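Training a towel-folding policy with edge labels: a step-by-step guide

This page explains how we train a folding policy for two arms when the cloth does not start flat. The method is called Funden. It adds one small extra task to normal imitation learning: the network must also say where the border of the cloth is. You need a two-arm setup with wrist cameras, one overhead or head camera, and a way to record teleoperated demonstrations.

Step 1. Choose the cloth

Start with a towel whose border has a different color from the body. We use green towels with a white border. The border gives you labels almost for free, because a simple color threshold finds most of it. Please do not begin with a white towel on a white table. We lost the whole of September to this.

Step 2. Record demonstrations

Record 600 demonstrations. In half of them start from a crumpled or partly folded state, and let the operator reach the final fold in any order he or she prefers. Save both wrist views and the head view at the same rate. Open the gripper fully before each approach, so that the fingers hide as little of the cloth as possible.

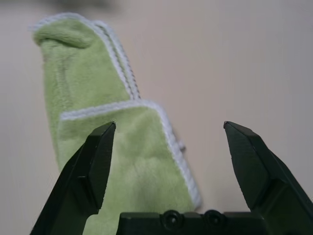
Wrist view with the gripper open. The white border marks the edges of the folded layers.

Step 3. Label the border

Run the threshold on the wrist images only. Then correct by hand a set of 1,000 images, and train a small segmentation model on them. We call this model Ura. Two points need care during the correction:

Where two folded layers lie side by side, the border looks like a double line. Label both lines. If you label only the outer one, the policy will later grasp two layers when it should grasp one.

Where a finger covers the border, leave the hidden part without label. Do not draw the line through the finger.

Step 4. Train the policy

Resize the border masks to 128 by 128. The policy has two outputs, the next actions for both arms and the border mask for each wrist camera. We set the weight of the mask loss to a low value at the beginning and raise it after the action loss is stable. When we did the opposite, the arms moved very nicely along the border and never closed the grippers.

At run time the mask output is not used for control. You can still show it on a screen, and we recommend to do so, as it tells you quickly if the network has lost the edge.

Step 5. Test from difficult starts

Run 30 trials from folded starts, with the towel at an angle to the table. A diagonal start is harder for us than a crumpled one, since the two arms must share the work unequally. Write down which arm makes the first grasp. If it is always the same arm, your demonstrations are probably one-sided and you should record more from the other side.

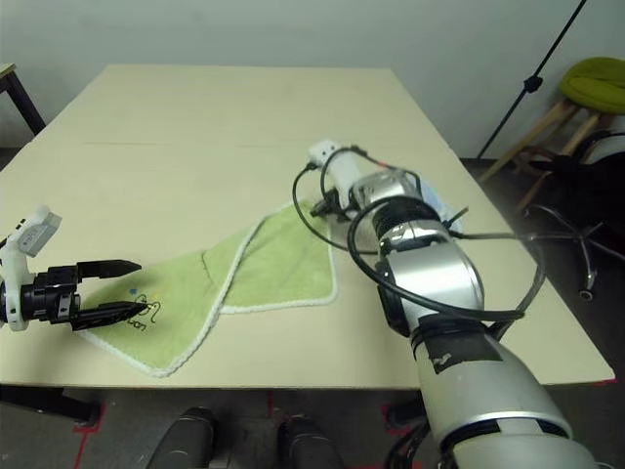
Yammine wrote in the comments that the low mask weight did not help on thin kitchen cloths, and that freezing the image encoder for the first part of the training worked better. We have not tried this with thin cloth. With our towels, freezing made the grasps less exact, but the training was more stable.

Step 6. Move to a cloth without border

Keep the trained encoder and remove the threshold step. For plain cloths all labels must come from hand correction, so the work is slower. The scripts for this are in the Hurkton folder, together with the settings for each training stage. Check the camera calibration again before you start the new recordings.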